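Notes on the Imbridge Protocol and the Grivia Crossing

Readers of this blog will be aware that Gurnberg and Minami signed a protocol at Imbridge in October concerning the road and rail crossing at Grivia. The text was released in both capitals the same evening. I have now read it in full, including the annexes, and the following notes are offered for those who have asked what it contains and what remains to be settled.

The protocol runs to 39 articles and replaces the exchange of letters under which the crossing has operated until now. Those letters were short, and they left most questions to the officials on duty. A truck driver carrying seed potatoes could be admitted in the morning and refused in the afternoon on the same papers. The new text sets out the documents required, the office that must examine them, and the period within which a decision must be given. In ordinary cases that period is 17 hours from the time the papers are handed in.

The joint statement issued at the close of the Imbridge meeting speaks of "a shared resolve to place relations on a lasting footing." Statements of this type are drafted before the ministers arrive and should be read accordingly. The second paragraph, however, departs from past practice. It refers to the river commission by its full name, which the Minami side had declined to use in the last three statements. The foreign ministry in Minami has offered no comment on the change. I regard it as the most significant sentence in the document, and it has received very little attention in the press of either country.

Articles 4 through 11 deal with the movement of persons. Residents of the listed border districts will be able to cross with an identity card and a district stamp. The list, in Annex B, names 126 settlements, of which the greater part lie on the Gurnberg side. Several correspondents have written to say that their own villages do not appear. The annex may be amended by an exchange of notes, without a new signature, and requests should be addressed to the district office and not to the ministry.

The provisions on goods are less generous. Livestock, timber and fuel remain under the earlier schedule of duties. Processed foods are moved to a lower rate, with the exception of dairy products, on which the two delegations could not agree. A footnote to Article 19 records that talks on dairy will resume "at a suitable time." The same words appeared in the letters that the protocol replaces.

The question of the customs sheds has also been left open. The present sheds at Grivia stand on land claimed by both parties, and the protocol states only that their use "shall be without prejudice to the position of either side." This is standard language and does no harm. It does mean that neither government is likely to pay for a new roof. Those who have waited in the eastern shed during the spring rains will understand the practical effect.

On the matter of numbers, the Gurnberg transport ministry reports that 3,379 freight vehicles used the crossing in the last reporting period. The Minami figure for the same period has not been published. Article 27 requires the two sides to exchange their records every quarter and to publish an agreed total. If this article is observed, it will be the first time that the public in both countries has been given the same figure, and much of the argument over congestion on the approach road may be easier to resolve.

The procedure for disputes is found in Articles 31 to 36. A disagreement goes first to the two heads of post, then to the river commission, and finally to the ministers. There is no provision for an outside arbitrator. The Gurnberg delegation is understood to have proposed one and to have withdrawn the proposal on the second day. I have written before in favor of arbitration in cases of this kind, and my view has not changed. The commission is a capable body on questions of water levels and bridge maintenance. It has little experience of trade complaints, and it meets only twice a year.

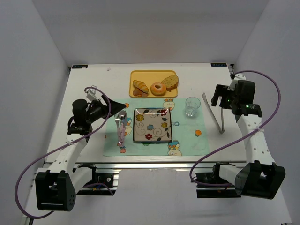

Eastbank Reader

Ratification is the next stage. In Gurnberg the protocol must pass both chambers, and the upper chamber has asked for a written opinion on the land clause before it will set a date for debate. In Minami a single vote is sufficient. The governing party there holds a comfortable majority, although members from the dairy districts have stated that they will abstain unless the footnote to Article 19 is replaced with a firm timetable.

Until both instruments have been exchanged, the earlier letters remain in force. Persons intending to cross at Grivia should continue to carry the full set of papers, including the white form, and should not rely on the identity card provisions. The heads of post have confirmed that the hours of the crossing are unchanged, with the barrier closing to freight at 8 p.m.

Two corrections to my previous post are required. The rail bridge at Grivia carries a single track, not two as I wrote. The Imbridge meeting was the second to be held in that town; the first dealt with fishing rights and produced no agreed text. I am grateful to the readers who wrote on both points.

Comments on this post are open. Questions about individual permit applications cannot be answered here and should be sent to the district office concerned.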